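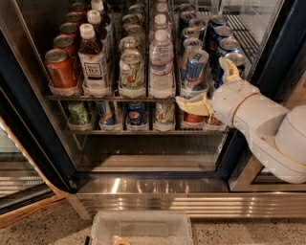 Leopold Holzer wrote to ask whether records that have stood in a kitchen for years can be cleaned at home, or whether they must go to a shop. He had been told never to let water near a disc, and he wished to know if the same applied to compact discs and to the paper sleeves.

Most records may be cleaned at home with ordinary materials. The advice below applies to vinyl albums and singles in normal condition. Shellac discs, which are heavier and more brittle, should never be cleaned with anything containing alcohol.

Dry cleaning before play

Loose dust should be removed each time a record is played. Hold a carbon fibre brush lightly on the surface while the turntable revolves, allow two full turns, then draw the brush slowly towards the outer edge. Do not press. Clean the brush on its own handle before putting it away.

Household dusters and paper towels are not suitable, as they leave fibres in the groove.

Washing

Grease and fingermarks call for a damp clean. The following are needed:

1000 ml distilled water
Two drops of plain, unscented washing-up liquid
Two soft microfibre cloths
A clean towel, laid flat

Mix the liquid into half of the water and keep the remainder for rinsing. Place the record on the towel. Dampen the first cloth and wipe in the direction of the grooves, keeping clear of the label. Rinse with the second cloth, wetted with plain distilled water, and repeat for the other side. Stand the record upright in a clean dish rack until it is fully dry. Readers in hard water areas should not use tap water for either stage.

A record must not be returned to its sleeve while damp. Overnight drying is advised in winter.

Sleeves and covers

Old paper inner sleeves shed dust and may be replaced with polythene-lined ones. The Fallard pattern, with rounded corners, goes into a standard cover without creasing. Printed inner sleeves carrying lyrics or credits should be kept behind the new sleeve. Pencil marks on a matt cover can be lifted with a soft white eraser. Price stickers are best warmed with a hairdryer on its low setting and peeled back slowly from one corner.

Compact discs

Wipe from the centre straight out to the edge, never in circles. A cloth barely dampened with distilled water is sufficient. The printed side scratches more easily than the playing side and should be treated with equal care.

Storage

Shelve records upright, neither leaning nor tightly packed, and away from radiators and direct sun. A full shelf of long-playing records is heavy: 95 albums in single covers weigh almost as much as a small adult's suitcase packed for a fortnight. Shelves should be fixed to the wall, and box sets kept on the lowest one.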